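Chapter 4
Showing a Robot What You Mean

Most of us learned to tie our shoes from somebody who knelt down beside us and did it slowly. There were words too, I suppose, about rabbits and loops, but what stayed with us was the watching, and then the feeling of a grown-up's hands over our own. This chapter is about doing the same kind of teaching with a robot arm. It covers the two methods you are most likely to meet in a first job or a first lab: moving the arm by hand, and driving it from a distance with some kind of controller.

In Chapter 3 we wrote out every motion as a list of positions. If you did the exercises you will remember how long it took to get a single mug from one shelf to another, and how the whole list fell apart when the mug was moved over by the width of a thumb. A demonstration asks for a different sort of effort. You do the task, the system records the arm and whatever its cameras see, and later a learning program looks through many such recordings for what they have in common.

We will do nearly all of our practice in simulation, using the Wudgate rooms that come with the course files. They are plain household rooms with furniture and small things to pick up, and you can knock a tomato onto the floor as often as you like. 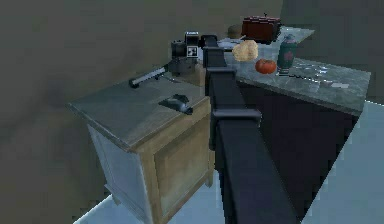
Figure 4.1 The arm at the gap between the cabinet and the counter, Wudgate practice room.

Take a good look at how much of the view the arm takes up. New drivers tend to fix their eyes on the gripper and forget that there is a long, thick arm behind it, and that the arm has to go somewhere when the gripper turns. Suppose your task is to bring the camera from the small cabinet over to the marbled counter. The reach itself is easy enough. The trouble comes on the way across, when the upper segments swing wide and you can no longer see the near end of the counter because your own arm is in front of it.

Jessie Shearer, who wrote the first version of these lessons for the Skirnow training program, used to have her students stop before every demonstration and say the path out loud – up, across, down, let go – and I have kept the habit in my own classes. It feels silly for a day or two. After that you will catch yourself doing it at the kitchen sink.

It also helps to step back and study the whole room before you take the controls.

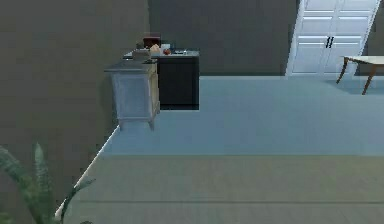 A path that looks roomy from close in can turn out to be tight once you think about the furniture as a group, and a path you had ruled out may have plenty of open floor beside it. Make yourself a rough sketch on paper, even a bad one. Mark where the task begins and where it ends, and draw the path you mean to take. Then drive it once without recording.

4.1 By Hand or by Remote

Guiding an arm by hand is called kinesthetic teaching.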